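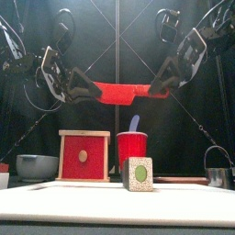

Two arms, one cloth, and a lot fewer do-overs. That's the short version of a result out of the Lostura lab this May, where a team led by Sheena Cowie has been teaching a two-armed setup to straighten out crumpled fabric in midair.

The method is called Kutel. Old way: grab, lift, lay the thing down, take a look, grab again. Kutel skips the laying down. Both grippers keep hold, and the software guesses from the shape of the sag which end is twisted and which is just hanging heavy. Then one side moves, the other waits. Short moves, new guess after each one.

Numbers. On small cloths Kutel got to a flat hold in 93 percent of trials, against 63 percent for the lab's older lay-it-down routine. Same arms, same cloths, same time limit. With a cleared table it went up to 95, so clutter costs 2 points. Cowie figured it would be way worse.

"I had it in my head that the stuff on the table would wreck us," she said. "Cups, bowls, boxes. Red things behind a red cloth, thats the nasty one. It mostly coped."

Mostly. Fuzzy fabric is still slower than smooth, and a tight rope-like twist close to one finger is the usual way a trial goes bad. The model reads it as an edge and pulls, which makes the twist tighter. Cowie's group is adding more of those cases to the training set now.

No camera on the grippers, by the way, everything comes from one fixed view. A second view helped a little in early tests but slowed the loop down to much, so it got dropped.

Next up is bigger pieces. Tang, the fabric-handling outfit that paid for part of the work, wants towels. Cleltumier has asked for the code to try on its own arms. Cowie says it'll go out once the write-up is done, no date yet. Bedsheets, she says, don't ask.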